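Support > Billing & Accounts > Closed tickets
Print this page | E-mail this ticket

Ticket 3465: Invoice export drops the last line
Opened by: Graça Marinho, Azevedo
Product: Mustard desktop
Priority: Normal (I asked for High)

Every invoice with more than 22 lines exports to PDF with the final line missing. The total at the bottom is right, so customers add it up themselves and then call me. I've been told twice that this is a printer setting. I don't see how, when I'm not printing anything.

Reply, Afonso Paiva, Mustard support:
Please clear the template cache and set the bottom margin to 18 mm. This normally fixes it.

Graça Marinho:
Did both. The line is still gone. "Normally" is doing a lot of work there. I also tried the Voto template your colleague swore by, and that one loses 3 lines.

Afonso Paiva:
Reproduced here. The footer block is drawn over the last row. Patch attached, please restart after installing. 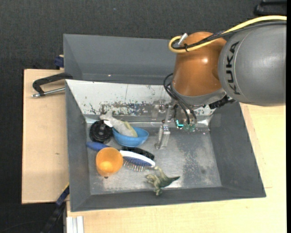

CAVCOMBE, November 7, 2018

Graça Marinho:
Installed and restarted. The test invoice came out whole, and so did the two long ones I had waiting. I'd still like this left open until month end, because the February patch also "fixed" it and that lasted one billing run.

Status: Closed by support
Reopen requests: 1
Comments (5) | Shares (0)
Filed under: Invoices, PDF export, Known issues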